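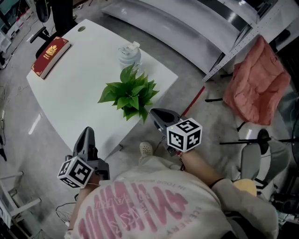 Vaughn Ridgeway wrote in to ask whether we could please keep one desk clear for people who come in just to read, and I think he has a point. A white desk with a single thick red book on it, gold crest and all, is a lovely thing to sit down to, and we'd like more of them at Curenport before June (with 35 members now, we do tend to spread out!).
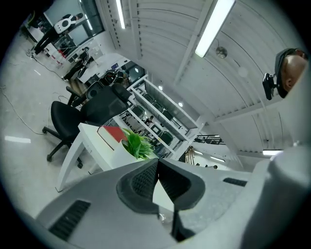 Page last updated: 9th December

The tall window gives the best daylight, so let's keep the desks near it for reading, and leave bags over by the shelving unit. The tube lights under the arched ceiling can stay on as late as you like.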